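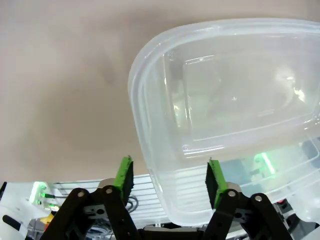 Skodel Two-Finger Gripper Kit, Classroom Edition

Item 548-C. Ships flat, with every screw you need and one you'll find on the floor in December.

The Skodel is a parallel-linkage gripper for school clubs that have outgrown the claw made of craft sticks. Two black linkage fingers, green pads with a textured black face, and enough grip to make a beginner overconfident. It was designed for the Nokotwood Kitchen Challenge, where teams must pick up household objects that were never meant to be picked up by anything with fewer than five fingers.

Food storage containers are the event that ends friendships. They're clear, they're slick, they flex, and a depth camera looks straight through them at whatever is on the other side. Teams that practice on wooden blocks all fall arrive very calm. We suggest you start with the containers and save the blocks for a day when morale is low.

What's in the box

Linkage fingers, left and right (they are mirrored, please check before tightening)
Green pads, one pair fitted and one pair spare
Base bar and slotted brackets
Silver pivot screws
Hex key
Räsänen servo, 30 mm horn
Printed build guide, 19 pages, of which the wiring page is the one to read twice

Not included: wrist camera, arm, patience. The arm mount fits the Clamex plate and most things a determined tenth grader can drill.

Specifications

Maximum payload: 800 g
Power: 12 V, from the arm or a bench supply
Control: serial, with sample code in Python
Build time: one club meeting if the adults stay out of it, two if they help

Care and use

Wipe the pads with a damp cloth. Dish soap leaves a film, and the film will introduce itself at the worst possible height. Don't oil the pivots. If the fingers close unevenly, loosen both brackets, square them against the base bar and tighten again — a longer Python script won't fix it, though we have seen some very long ones.

Club pricing

Clubs registered for the Nokotwood challenge get a second set of pads with each kit ordered by 31st October. Orders placed after that get the usual single spare pair and our sympathy. Replacement screws are sold by the bag.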